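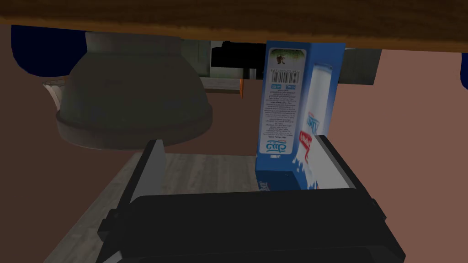 Large grey bowl, inverted, beneath a wood-grain surface. Computer rendering.

Report on the Visit to the Cadetti Tableware Works, Skolville

Members of the Department of Hospitality Studies attended the open day at the Cadetti works on Sat 2 May. The visit formed part of the department's review of dining hall supplies, and it gave second-year students a chance to see how institutional tableware is made before it reaches a kitchen. This report records what was seen and lists the points the department intends to follow up.

Arrival and introduction

The works stands on the east side of Skolville, beside the old rail yard. Visitors signed in at the gatehouse and were divided into groups of 12. Each group received safety glasses and a printed floor plan. The plan still showed the former packing hall, now used for storage, and our group lost several minutes as a result.

Tiziana Dal Bello, production manager, opened the day with a short talk in the staff canteen. She explained that the company makes stoneware for schools, hospitals, and hotels, and that household sales are a small part of its business. Buyers of this kind seldom replace a full service. They order replacement pieces year after year and expect the new plates to stack with the old ones. Much of the talk dealt with the effect of that expectation on the work: a rim profile, once sold, has to be kept available for a very long time.

Clay preparation and forming

Clay arrives at the works already blended and is mixed with water and returned scrap in the preparation room. Staff test each batch for moisture before it is released. The room is noisy, and parts of the explanation were repeated outside for those at the back of the group.

Plates and shallow bowls are shaped on rotating molds. Deeper pieces, including pitchers and lidded servers, are slip cast in plaster. Students were interested in the life of the plaster molds, which lose their sharp edges with use and must be retired. A retired mold was passed around next to a new one. The difference could be felt along the foot ring more easily than it could be seen.

After forming, pieces dry on open racks. The drying room is kept at a steady humidity, and visitors were asked to pass through quickly and close both doors. Handles are attached by hand at a long bench near the exit. A finisher with many years at the works showed how the joint is scored, wetted, and wiped, and allowed two students to try. Neither handle was judged fit for sale.

Glazing and firing

The glazing line was not running during our visit, although the spray booths were open for viewing. A supervisor described the Sistura range, the company's plain institutional line, which is offered in a small number of glazes. Colors are dropped only after a notice period, and the next review of the range is planned for July.

The main kiln was in operation. Ware passes through on cars and is sorted on the far side under strong light. Sorters look for pinholes, warping, and rough feet. They also tap selected pieces and listen for a dull note, a sign of a hidden crack. Rejected pieces that are sound but uneven go to the factory shop. The daily output given to visitors was 3,000 pieces, with plates making up the greater part.

Testing room

For our purposes the testing room was the most useful stop. Pieces are taken from each firing and put through repeated dishwasher cycles, edge impact tests, and sudden changes of temperature. The technician on duty stated that a new glaze must complete 700 wash cycles before it is approved. She also showed examples of metal marking, the grey lines left on plates by cutlery. These are often taken for scratches by kitchen staff, and many can be removed with a suitable cleaner. Our own dining hall has discarded plates for this reason, and the matter has been raised with the kitchen manager.

There was some discussion of stacking. The technician advised against tall stacks of bowls on heated carts, as the weight falls on the glaze inside the lowest bowls. She recommended shorter stacks and regular rotation of stock, with clean pieces placed at the bottom.

Exhibition and lunch

A small exhibition in the front office traced the history of the firm through catalogs, order books, and hotel services. The earliest catalog on show listed egg cups in 2 sizes and a covered dish for invalids. The order books were kept under glass, but a member of staff turned several pages on request. Entries in a clear, sloping hand recorded breakages claimed by customers and, in a few cases, the firm's doubts about those claims.

Lunch was provided by Caputo, a local caterer, and served on seconds from the factory shop. The soup was good. Seating was limited, and the later groups ate standing in the yard, where the weather remained fair.

Points for follow-up

The department will request samples of the Sistura dinner plate and the deep bowl for trial in the teaching restaurant. The trial should run for a full term and should include the existing dish racks, as the present racks have a narrow pin spacing that may not suit the thicker rim.

Students who attended are asked to submit their visit notes to the department office in the usual form. Floor plans may be kept. Safety glasses taken home in error should also be handed in at the office, which will return them to the works.

The department thanks Ms. Dal Bello and her colleagues for their time and for their patient answers to a large number of questions. A return visit has been requested for a weekday, when the glazing line is in use.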